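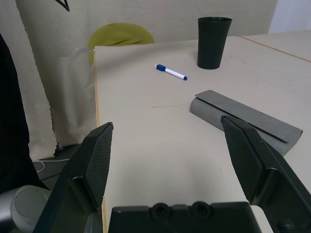 Gray tube on its side, flat plate lying along the top. Beige table.

October, entry 26

Today I looked again at the tube and plate for the Drenar holder. The plate rests diagonally on the tube and goes over it a little, so I must decide the final angle before I make the drawing. Delyth Howells prefers 20 degrees -- I have no strong opinion yet.

The plate looks slightly darker than the tube. For the next pair I will ask Pugh for the same gray.

To do: measure the overhang, order 2 more plates.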